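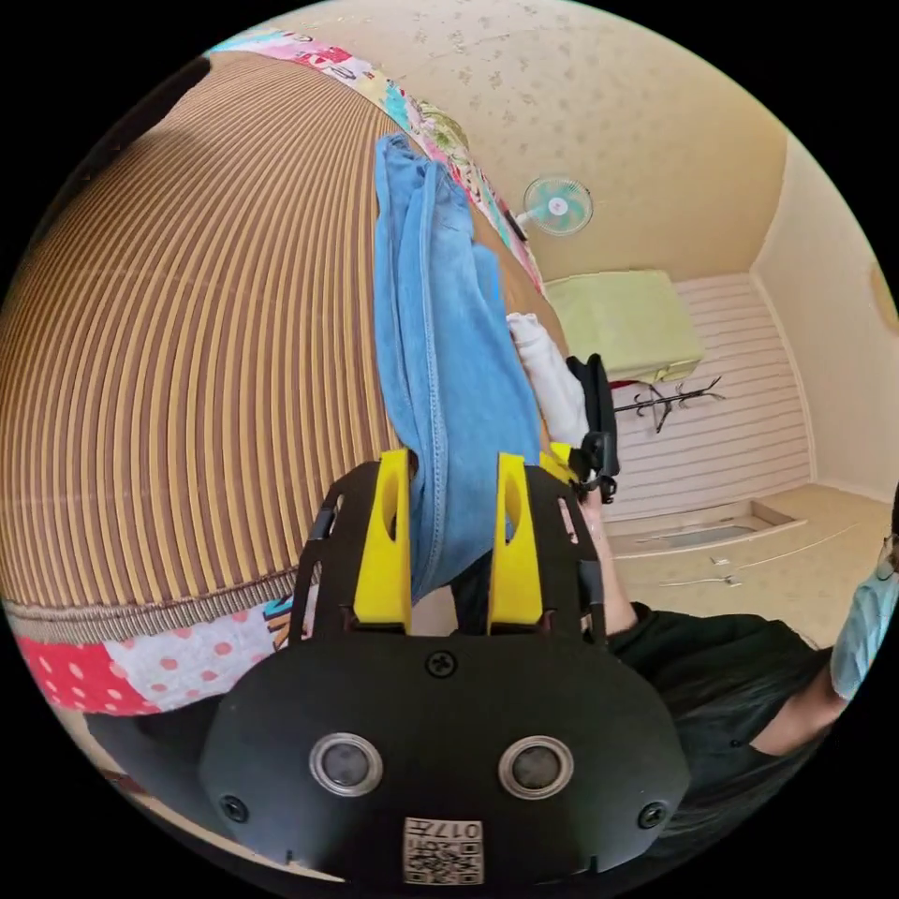

Jeans don't belong in a drawer at all, according to Elínborg, they want hanging up by the waistband the minute they come off the line, and anybody who folds them is only making work for the iron later on. She has been telling me this for years and I have always nodded and gone on folding. But we have now moved into a smaller place, with one narrow chest of drawers and a row of hooks between the lot of us, and I'm beginning to wonder whether she has a point. The patchwork blanket goes on the bed, the clean washing goes on top of that, and there it sits until somebody wants to go to sleep.

So what do you all do with your jeans, please? I have tried folding them in half and then in thirds, and the pile is so thick that the drawer catches at the front. I have tried hangers, but the rail bows in the middle and the legs trail on the shoes. My husband would happily hang everything on the coat hooks, but then there is nowhere for the coats! We have 4 pairs each if you count the gardening ones, and I would rather not buy more furniture if I can help it. I'd also love to know whether you wash the patchwork with the denim or keep them well apart, as I have already had one pillowcase come out blue.

Hanne Þórarinsdóttir
October 2018

Amancay Escobar

Oh, I do sympathise, we had exactly this when we moved to our flat. I fold mine, and I think the thickness is all down to the way the crotch seam sticks out. Lay the jeans on the bed with one leg on top of the other, back pockets facing outwards, and you'll see a little triangle poking out at the seat. Tuck that in so that you've got a straight edge all the way down. Bring the hems up to just short of the waistband, smooth it with your hand, and then fold it in thirds from the bottom. You should have a little parcel that stands up by itself, and you put them in the drawer standing in a row, like books, with the fold at the top. A shallow drawer might need one more fold (mine did, and I was cross about it for a week).

If they fall over when you take a pair out, put a shoebox in the drawer and stand them in that. I did buy some dividers from Jimurwood, very nice to look at, but the shoebox does the same job and I've since put the dividers in with the cutlery.

On the washing, please keep new denim by itself for the first few washes, inside out and cool. Old patchwork with any red in it I would do separately for ever, with nothing but other reds for company. My aunt's quilt came out pink all over and we still don't mention it.

Muchen Luo

hooks are fine for jeans. use the belt loop at the back, two pairs to a hook. coats behind the door

Inger Gunnlaugsson

I'm afraid I have to side with Elínborg a bit, although the answer above about folding is a good one and I've just been upstairs trying it. If your rail is bowing, look at how it's held up before you give up on hangers, as ours only had the two end brackets and a third in the middle put it right. Then fold the jeans lengthways and hang them over the bar of the hanger at the knee, so that they take up half the height and keep off your shoes. Wooden hangers are best if you have them, the thin wire ones leave a line.

What I do with the gardening pairs is roll them up and keep them in a bag by the back door, and I can't say they look any worse for it. That would get some of yours out of the bedroom straight away.

As for the pile on the bed, I've never cured it either. I put the radio on and do the jeans first while I've still got the patience, and the socks can wait until the evening.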